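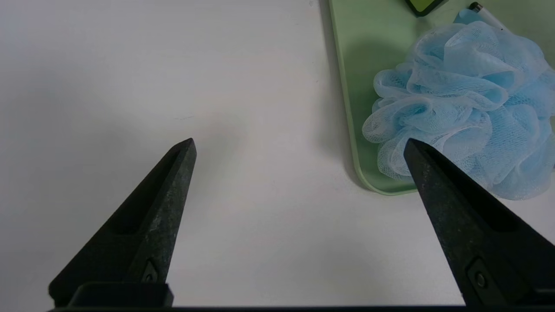

**Com que frequência se verifica o aperto dos dedos da garra?**
No início de cada turno e sempre que se trocar um dedo. O intervalo máximo entre verificações é de 245 ciclos quando a célula trabalha com objetos macios.

## 4. Dedos da garra: verificação, troca e alinhamento

Esta secção aplica-se à célula Kutero montada sobre mesa branca, com garra de dois dedos e câmara de punho. Os dedos são pretos, de ponta estreita, com uma ranhura rebaixada ao longo da face. Os parafusos ficam na zona inferior, junto à base.

> **Atenção:** antes de aproximar as mãos dos dedos, pare o programa, passe o seletor para MANUAL e retire a chave. A garra pode fechar ao recuperar a comunicação.

### 4.1 Verificar o aperto

1. Abra a garra até ao fim do curso.
2. Segure cada dedo pela base e tente movê-lo de lado. Não force pela ponta.
3. Se houver folga, aperte o parafuso com a chave fornecida no estojo Moltammont.
4. Passe um pano seco pela ranhura. Fios presos nesta zona alteram a leitura de força.

### 4.2 Trocar um dedo

1. Leve o braço à posição de serviço (posição 117 na lista de pontos).
2. Desaperte o parafuso da base e retire o dedo a direito.
3. Limpe a face de apoio. Não use solvente – o acabamento mate fica manchado e a câmara passa a detetar reflexos.
4. Encoste o dedo novo ao batente e aperte.
5. Repita no outro lado. Os dedos trocam-se sempre aos pares.

**Nota:** o dedo esquerdo e o direito não são permutáveis. A marca gravada fica virada para a base.

### 4.3 Alinhar com a câmara de punho

1. Coloque o tabuleiro verde-claro na mesa e ponha nele uma esponja de banho de rede.
2. Abra a imagem ao vivo no painel. As duas pontas têm de estar visíveis, inclinadas uma para a outra.
3. Aproxime a garra em velocidade reduzida. É normal que uma ponta tape parte da rede na imagem.
4. Confirme que nenhum dedo toca no rebordo do tabuleiro.
5. Feche a garra com a força no nível 2, levante a esponja e volte a pousá-la.
6. Se a rede ficar presa numa ponta, abra a garra por completo e solte-a à mão, com o programa parado. Não puxe com o braço.

**Cuidado:** manchas escuras no tampo podem ser lidas como objetos. Limpe a mesa antes de guardar o alinhamento.

### 4.4 Registo

Anote a troca na folha da célula, com o número do par instalado. Se o alinhamento falhar duas vezes seguidas, deixe a célula em MANUAL e contacte Sunita Chaudhary, assistência Dristadance.

Revisto em 9 de agosto de 2026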